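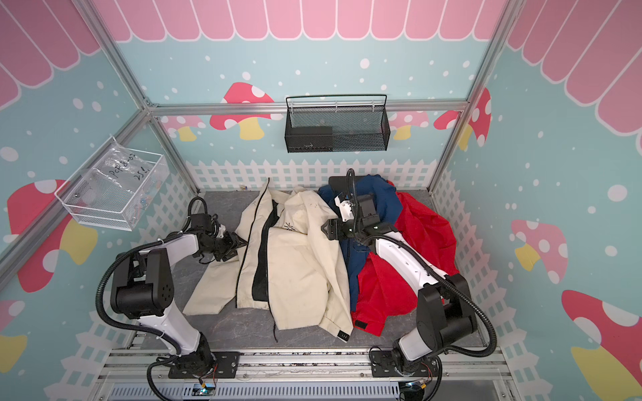 上着というものは、たたむよりも掛けておくほうがずっと楽なのに、どうして冬の終わりになると一枚残らずたたみたくなるのかしら、とシルッカ・ケンッパイネンは言う。手はもう次の一着に伸びていて、返事を待っている様子はない。食卓の上には家族の上着が積まれ、お茶を置く場所はとうになくなっていた。

三月、衣替えにはまだ少し早い時期に、私は彼女の家に二晩泊めてもらった。クローゼットの奥行きが浅く、ハンガーに掛けた上着はどうしても扉に袖をはさまれる。それで毎年、厚手のものから順にたたんで棚に移していくのだそうだ。私も似たような家に暮らしているので、この話は他人事ではなかった。むしろ、たたんだ上着が翌週には崩れているという自宅の惨状をどうにかしたくて、取材を口実に押しかけたようなところがある。

上着をたたむのは、シャツやタオルをたたむのとはだいぶ勝手がちがう。まず前にファスナーがある。これが背骨のように縦に通っているから、布は素直に二つに折れてくれない。生成りやクリーム色の上着に黒いファスナーがついたものなど、見た目には気持ちよく締まっているのだけれど、平らに広げてみると、その一本の線のまわりにだけ細かいしわが寄る。手のひらで中心から外へ、ゆっくり撫でてやるしかない。シルッカはこれを「寝かせる」と呼んでいた。上着を寝かせる。いい言葉だなと思って、帰りの列車で手帳に書きとめた。

寝かせるときはファスナーを上まで閉める。途中で止めておくと左右の前身頃がずれて、折ったときに片側だけがふくらむ。それから袖。彼女は袖を後ろに回さず、前に重ねる。肩の縫い目のところで折り、袖口が裾のほうを向くようにまっすぐ下ろす。左が済んだら右。袖の厚みが胴の上に二本並んだところで、裾から三分の一を持ち上げ、もう一度折る。文字にするとこれだけのことに、私は初めの一着で十分近くかかった。途中で裾からひょろりと出た糸を見つけてしまい、はさみを探しに立ったせいもある。

糸の話をすると、シルッカは引っぱるのをひどく嫌う。たたんでいる最中に見つけた糸は、その場で切らず、脇によけておいて最後にまとめて始末する。手を止めると山が減らないのよ、と言われて、私ははさみを引き出しに戻した。

さて、その山である。上着というのは不思議なもので、きれいに広げた一着の隣で、残りはかならず丸まっている。紺のものは紺のものでくしゃりと寄り、赤いものは赤いもので、脱いだ人の勢いがそのまま残ったようなかたまりになる。私はつい山を全部ほどいてから始めたくなるのだが、食卓の広さには限りがあるし、広げた端から重なって、どれの袖だかわからなくなる。シルッカの流儀では、一度に寝かせるのは一着だけ。残りは丸まったまま右側に置いておき、一着終わるごとに次を引き寄せる。左側はたたんだものの場所なので、けっして物を置かない。お茶も、私の手帳も、右側に追いやられた。

色の順番にもこだわりがあって、淡い色から始めて濃い色、最後に赤という並びを守っている。濃い色の上着は毛羽を落とすから、先にたたむと卓の上に残ったものが淡い上着についてしまう。赤が最後なのは、昔、雨の日に着た赤いもので白い襟を染めてしまった苦い思い出があるからだという。乾いていれば色移りなどまず起こらないとわかっていても、手が覚えてしまったものは変えられないらしい。こういう理屈の通らない決まりごとが、私はどうも好きだ。

二日目の朝には、隣に住むペンッティ・キンヌネンが自分の上着を抱えてやってきた。彼は裾から巻く派で、くるくると筒にして箱に立てて入れる。四十センチの奥行きがあれば何でも収まるよ、と胸を張るのだが、シルッカに言わせると、巻いた上着は出したときに疲れた顔をしているのだそうだ。二人はこの話をもう15年以上続けている。どちらが正しいのか私に裁いてほしそうだったけれど、泊めてもらっている身なので、コーヒーをおかわりしてごまかした。

巻くやり方にも、いいところはある。薄手のナイロンや、裏地のすべる上着は、たたんで積むとどうしても雪崩を起こす。筒にして立てておけば、上から見ただけでどれがどれだかわかるし、一本抜いても隣は倒れない。反対に、胸に刺繍やプリントの入ったものは巻くと印のところに癖がつくので、印が外側の平らな面に来るよう、たたんで置くほうが無難だと思う。小さなロゴひとつでも、折り目がその上を通ってしまうと案外目につくものだ。

帰ってから、私も自分の家で同じことをやってみた。収納用の布箱は駅前のプルーノで1,770円のものをひとつ、仕切りつきの2,425円のものをひとつ。仕切りつきのほうは見るからに便利そうだったのに、冬の上着には一区画が狭すぎて、結局いまは手袋とマフラーが住んでいる。安いほうの箱には上着が四着、襟を互いちがいにして収まった。襟を同じ側にそろえると片側ばかり高くなり、ふたが傾いてしまうのだ。これはシルッカにも教わらなかったことで、次に会ったらぜひ自慢しようと思っている。

夜の九時ごろ、食卓に最後の赤い上着を広げ、ファスナーを上まで閉めた。袖を前に下ろし、裾を持ち上げようとして、ポケットに何か入っているのに気がつく。飴の包み紙と、とっくに過ぎた芝居の半券。たたむ前にポケットを見ること、と手帳のいちばん上に書き足して、もう一度はじめから広げ直した。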